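Brisham Hall Users' Group
Minutes of the meeting held 27 February 2025

Present: Américo Guerreiro (chair), K. Omerović (minutes), L. Skerken, P. Korkier, and two members from the Brisham reading circle.

1. Last minutes
Approved with one fix: the piano tuner's bill was $131, not $113.

2. Side room
Great news all around! The side room is booked nearly every evening in March, and the new table plan is a hit – people can get to the window without climbing over each other. Ms. Korkier asked that the chairs go back in stacks of 6. Agreed.

3. Surfaces and lighting
Long and very cheerful discussion. Mr. Guerreiro loves the pale gray speckled finish and would happily see more of it in the building. Ms. Skerken likes it too, especially with small lights near it, and wants to keep the lamps low. The quote for the full job is $2,000; doing only the side room comes to $1,010. Everyone favored the side room first.
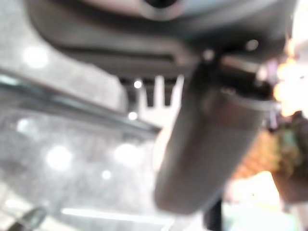 Ms. Omerović will ask whether the price holds through March and bring back two sample pieces, one a shade darker. The reading circle would love a dimmer switch by the door, and Mr. Guerreiro offered to price one.

4. Other business
The spring supper is on! Sign-up sheet goes by the coat hooks. Ms. Skerken is bringing her bean soup again (applause).

Next meeting: March, date to be sent by email.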